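# Jars, week four
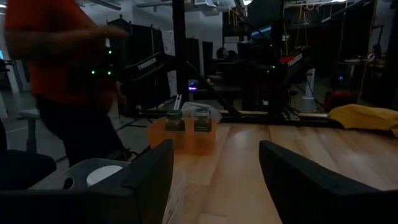 *The view from the right wrist, with the two jars in their orange tray.*

We've been on the jar task for most of August now and I said I'd write up where our team has got to, so this is mostly notes for people in the Porkcombe club who missed the last few evenings.

The task hasn't changed. One arm lifts a jar out of the orange tray, the other takes hold of the lid, and the lid has to come off and go down on the table without the jar tipping. Then the same again with the second jar. You get 90 seconds for the pair. At the Lurnden meet they score it out of 100, with points off for spills, drops and touching the table with the arm.

I've been driving the arms by hand to record runs, and we train on those afterwards. We have 378 good ones saved. The bad ones go in a separate folder and I haven't counted them.

The main thing I learnt this month is that glass is harder than it sounds. Our spring practice was all plastic tubs, which give a bit when you squeeze them. A small glass jar doesn't give at all, so if the fingers close slightly off centre the jar turns in the grip and the lid ends up at an angle. I now come in lower and slower, and wait a moment before lifting. It costs a few seconds but I drop fewer.

The dark green lids are a nuisance as well. From the wrist camera they are nearly the same shade as what's in the jars, and when the lights are low the model seems to lose the line between lid and glass. We tried a strip of pale tape round one lid and the grasps improved, but the Lurnden rules don't allow markers, so it came off again.

The tray helps a lot. Without it the second jar gets knocked whenever the first one is lifted. We're calling our entry Wundon, after the lane the club used to meet in, and the other team is still going with Mendes. They are ahead of us on lids and behind on putting things down.

Still to do:

- record more runs with the jars swapped left and right
- sort out the pause before the lid turn, which is far too long
- back up the runs folder again
- bring a spare jar

I'm in from half past six next time if anyone wants a go at driving.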